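Accueil > Fils > Photographie > Tirages et expositions

Ce site utilise des cookies pour mesurer l'audience. En poursuivant votre lecture, vous acceptez leur utilisation. Accepter | Paramétrer

21 juillet 2019

Fil sur la préparation d'un portfolio de tirages pour une galerie. Je sors de deux ans de travail sur une série et j'ai noté ce qui m'a coûté du temps et de l'argent.

La série s'appelle Sedine. Ce sont des vues de bassins de décantation prises au lever du jour, en moyen format, film noir et blanc. La galerie Vembridge en a retenu 13 pour son accrochage de novembre.

Premier point, la sélection. J'avais envoyé 50 images. C'est trop. La galerie m'a répondu qu'elle ne regardait pas au-delà d'une vingtaine et m'a demandé de recommencer. J'ai perdu un mois à cause de ça.

Pour réduire, j'ai fait des tirages de lecture en 10x15 sur papier ordinaire et je les ai laissés au mur du couloir. Ceux devant lesquels je passais sans m'arrêter au bout de quinze jours sont retournés dans la boîte.

À l'écran, je gardais toujours les images les plus contrastées. Au mur, ce sont souvent les grises qui ont tenu.

Deuxième point, le papier. J'ai testé trois barytés et un mat coton. Le mat était beau sur les ciels mais il bouchait les ombres des berges. J'ai pris un baryté semi-brillant, surface un peu froide.

Les tirages ont été faits chez Melnychuk. Ils demandent un fichier par image, 16 bits, sans accentuation, avec une épreuve de référence signée. L'épreuve est facturée à part et n'est pas remboursée si on change de papier ensuite.

Regardez vos épreuves sous au moins deux lumières. Chez moi, à la fenêtre nord, tout était neutre. Sous les spots de la galerie, deux tirages tiraient vers le vert. On les a refaits.

Troisième point, l'édition. J'ai fixé le tirage à 11 exemplaires par image, plus 3 épreuves d'artiste, dans un seul format. On m'avait conseillé deux formats avec deux numérotations. Je trouve que ça complique les certificats pour pas grand-chose. 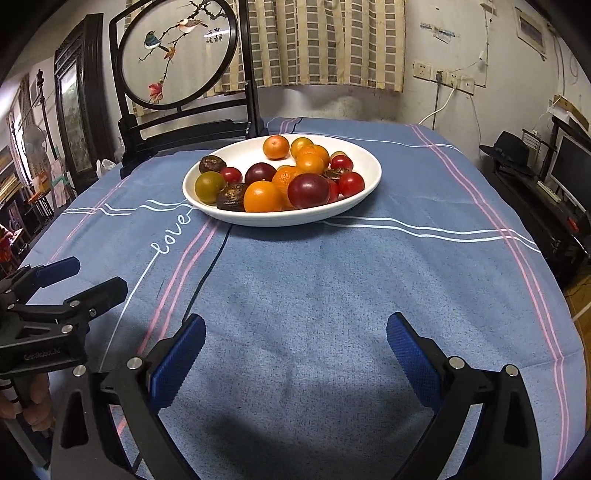

Sandrine L. Pour les deux formats je ne suis pas d'accord. Un petit format numéroté à part permet à des gens qui n'ont pas le budget d'acheter quand même. Chez moi ce sont les petits qui ont payé les cadres des grands.

Je comprends l'argument. Dans mon cas les images perdent beaucoup en petit, on ne lit plus la ligne d'eau. Mais si la série le supporte, pourquoi pas. Il faut juste le décider avant la première vente et l'écrire sur le certificat.

Le certificat, justement. Le mien tient sur une page : titre, date de prise de vue, date de tirage, papier, procédé, numéro, format de l'image et format de la feuille, signature. La galerie en garde une copie.

Je signe au dos, au crayon, dans la marge basse. Pas de feutre, même dit permanent, je n'ai pas confiance sur la durée.

Quatrième point, les cadres. J'ai demandé un devis à Wekinville, chêne teinté noir, passe-partout blanc cassé, verre antireflet. Le verre représentait plus de la moitié du prix. J'ai gardé l'antireflet pour les grands murs et pris du verre simple pour le fond de salle, où il n'y a pas de fenêtre en face.

Prévoyez le délai. Six semaines annoncées, neuf à l'arrivée, la faute à une rupture sur les baguettes. J'avais heureusement commandé au printemps.

Cinquième point, le texte. La galerie voulait une page, j'en avais écrit quatre. Je me suis limité au lieu, à la période et à la façon de travailler. Pas de citation en ouverture. Il a été relu par deux personnes qui n'avaient pas vu les images, et elles ont surtout demandé ce qu'était un bassin de décantation. J'ai donc ajouté une phrase.

Pour l'ordre d'accrochage, on a fait une maquette au sol avec les tirages de lecture. Je voulais suivre la chronologie. La galerie préférait commencer par les vues les plus larges et resserrer. On a fait comme elle disait et je garde la chronologie pour le livret.

Le transport est à ma charge à l'aller, à celle de Vembridge au retour. C'est écrit dans le contrat de dépôt, avec la valeur d'assurance de chaque pièce. Vérifiez cette ligne, sur ma première version elle était vide.

Il me reste le livret à mettre en page et deux certificats à refaire, j'avais inversé les titres. Je compléterai le fil quand les prix seront arrêtés.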